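Getting the Kitchen Ready for the Sabbath

Most of the work of a quiet Saturday gets done on Friday, and the kitchen is the best place to begin.

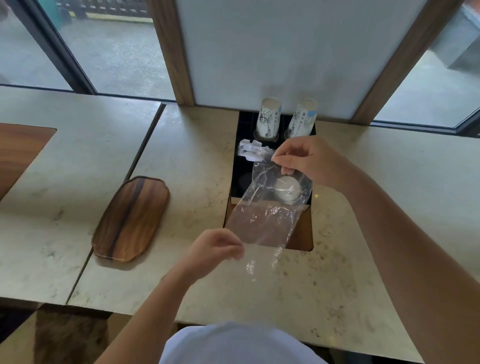

Start the bread dough by noon. Two loaves will feed 8 people with some left for breakfast. While it rises, make a bean or barley soup that reheats well, and cut the fruit last so it stays firm.

Empty the trash and run the dishwasher before supper. Set the table early, candles included if your family lights them. Put Bibles and songbooks on a side table, away from the food.

At our church in Tindall the fellowship meal follows worship. Label your dish with your name, and bring it cold if it needs the oven. Ours takes casseroles at 138 degrees or above once they are heated through.

Leave Saturday's dishes to soak until sundown.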